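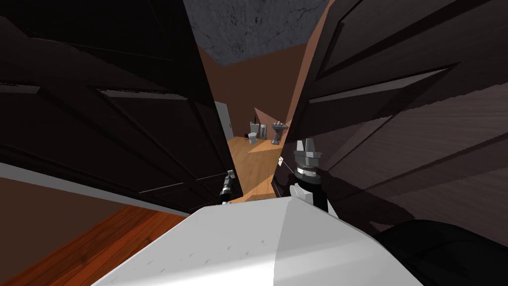
Catalog supplement, page 53

Vuseck Doorway Pack for two-arm mobile robots

The Doorway Pack is a set of simulated interiors for teams training or testing robots on doors. It runs in the Kneath simulator and is supplied as scene files, door models and a task script. No hardware is included.

Double doors are the main subject of the pack. The bathroom scene has a pair of dark paneled doors with a toilet, a tall cabinet and a pedestal sink in the room beyond, and the robot works the gap with one gripper near each door. Other scenes cover closets, hallways and single doors with a spring closer.

What you get

40 interior scenes, each with separate floor, wall and door finishes
20 door models with adjustable mass, hinge friction and swing limit
Task script with start positions, success checks and a reset command
Onboard camera view looking forward over the robot's body
Log export for joint positions and contact forces

Door settings are kept in one text file per scene and can be changed without rebuilding. Contact is calculated along the full door edge, so a gripper can push on the edge or the face as well as pull a handle. Lighting can be fixed or varied between runs.

Requirements

Kneath 4 or later. The robot model must have two arms and a mobile base. Single-arm models load but the double door tasks will not start. Grippers other than the two-finger type need their own collision file – see the setup guide.

Known limits

Glass doors are not supported. Door latches are simplified and release at a set handle angle. Sliding doors are planned for the August update.

License and support

One license covers one site. Updates are included for the first year. Setup questions go to Saodah Mangundap at the Worport office, and orders and quotes to Hefin Watkins. Please give your simulator version and robot model when you write.

Page revised 23rd February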